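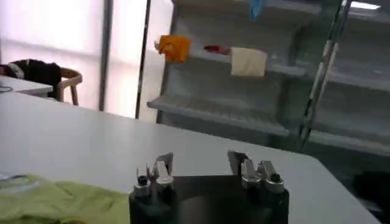 Stamero adds cloth handling to its training set

2025-10-25

Stamero has begun recording examples of robots picking up and folding cloth at its site in Clavcombe, the company said. The recordings will be used to train a system that learns from people steering the arm by hand.

Operators have logged 961 runs since May, 307 of them with towels and other small cloths. Each run is checked by a second person before it goes into the set. Runs where the cloth slips are kept and marked as failed.

"Boxes and cups were fairly quick to collect," said Mitra Ghaffari, who leads the recording work. "Cloth never lands the same way, so we need a lot more of it."

The views come from a small camera mounted at the wrist, close to the fingers. Five operators work in shifts, with two on the arm at any time.

Houshang Rahimi of Comach, which is paying for part of the work, said his company wants to test the trained system on sorting laundry. No date has been set for that test.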